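# Who still fixes things? My project on repair habits in Kurkau

My first plan was to write about recycling, but Ms. Jelínek (Štefánia Jelínek, who supervised this) told me she already had a stack of recycling reports and asked what I actually cared about. I said I was annoyed that my headphones had died and the shop wouldn't even look at them. So that became the topic – why people fix some things, throw out others, and keep a surprising amount of broken stuff in drawers for years.

## What I did

I made a short survey and handed it out in May, mostly at the library and outside the Juška grocery store. I got 114 filled-in forms back, which was way more than I expected! I also did three longer talks with people who know more about this than I do, and I kept a diary for 30 days of everything that broke at my own house. (The diary was my mom's idea and she regretted it, because most of the entries were about her.)

The survey asked what had broken last, what the person did about it, and what they'd be willing to pay to get it working again. I should have added a question about age. Dzintra Pētersons from my class pointed that out right after I'd printed them all, and by then I'd used up my copy credit for the month.

## What people said

Clothes and bikes get fixed. Small electronics mostly don't. I kind of guessed that before I started, but the reasons were more interesting than I thought they'd be. Lots of people wrote that they didn't know where to go. A few wrote that they did know, but they felt silly bringing in something cheap. One person wrote "my toaster is not worth a bus ticket," and I thought about that for a long time, since it's pretty much the whole problem in one line.

The other thing I noticed is how often people said "temporary." Temporary glue, temporary string, a temporary folded napkin under a table leg. When I asked Irfan Lashari about it (he's run the bike and key shop on Gereck Street since before I was born), he laughed and showed me a shelf bracket he'd put up as a quick fix. It's still holding up his radio.

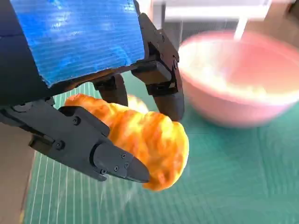 He also said a quick fix is fine as long as you know what it's for. If it's there to get you home, great. If it's carrying weight or it's near a plug, do it properly or leave it alone. I wrote that one down word for word and then spilled tea on the page, so the version in this report is as close as I could get.

My second talk was with Zane Kazlauskienė, who teaches sewing in the evenings. Her view was almost the opposite of Irfan's! She thinks the visible fixes are the good ones, and that people have gotten embarrassed about patches for no reason. She had me darn a sock while we talked. It took me the whole hour and the sock now has a lump in the heel, but I do wear it.

The third was Žydrūnas Rebane, who used to take returns at Clulodix, the appliance store. He told me plenty of returned kettles and hair dryers only needed cleaning, and that customers were often relieved when you showed them how. He looked a bit sad about it, to be fair.

## My own diary

A drawer handle, two zippers, a lamp switch, my brother's backpack strap and the headphones, which I counted even though they were already dead. I fixed the handle and the strap. The zippers went to Zane. The lamp is still waiting for someone who knows what they're doing with wires, and that person is not me.

## What I'd change

I'd ask about age, obviously. I'd also hand out forms somewhere other than the library, because people who spend a lot of time at the library maybe aren't average (no offense, I'm one of them). And I'd leave more time for the talks – I had so many notes from Irfan that I used less than half.

Ms. Jelínek suggested a fixing table at the school fair next year. Dzintra has already signed up for zippers.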